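Skate steel, part four: radius and hollow

July 3, 2013

I finished the last batch of edge measurements in June and have been slow about writing them up. Part three covered blade height. This one covers the two numbers a sharpener sets, and why my left skate pulled for most of the season.

The hollow is the groove ground along the length of the blade. A smaller number means a deeper groove and more bite. I skate defense at 200 pounds in gear and had been on a half inch since I bought the Kultinlow holders. The shop in Widitz cuts a clean half inch. The shop at the Komow rink says it cuts a half inch, but the dresser arm on its machine was reading closer to seven sixteenths when I checked the finished steel with a gauge.
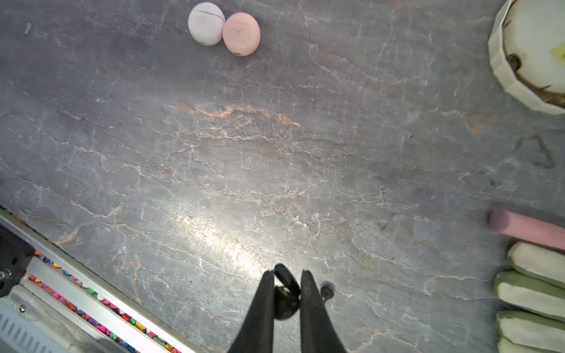 What I measured

Edge level first. Lay a straight bar across both edges, hold a square against the side of the blade, and look for light. My right skate was level at the toe, middle and heel. The left was high on the outside edge at the heel and level everywhere else. That is enough to make a crossover feel wrong in one direction, and it matches what I noticed in June games when turning backward to my left.

Profile next. I traced both blades on card and compared them with a nine foot template. The right followed it over the middle third. The left had a flat spot behind the center, probably from a heavy hand on the cross grinder. Flat spots do not come out with a normal sharpening. They get copied every time, since the operator follows the shape that is already there.

I also logged ice time between sharpenings. The total for the season was 524 minutes on the old steel and 696 on the replacement set, which came from Cordeiro and arrived with a factory finish that needed a proper first cut before use. The harder steel held an edge longer, up to 7 skates on decent ice. On the Komow ice late at night, with grit tracked in from the bench door, it was less.
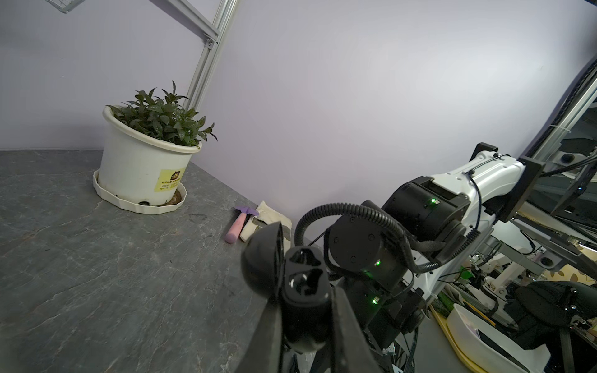
A five eighths hollow is the change I would suggest to anyone my size who still skates on a half inch because that is what the shop gave them. Glide improves right away and stopping takes less effort. The cost is bite in tight turns, and it takes a few sessions to trust the edge. Go one step at a time. If you want to see the difference off the ice, compare two circles on paper: the rim of a flower pot like the white one with the plant in it has a long, shallow curve, and the rim of a coin has a short, steep one. Take the same width of arc from each and the small circle is the deeper cut. The hollow works the same way — smaller radius, deeper groove, taller edges.

For next season I am staying at five eighths on the new steel and having both blades reprofiled to nine feet before the first skate. I will keep using Widitz for the cuts and check edge level at home each time. The old left blade goes in the spares bag. Part five will be about rivets.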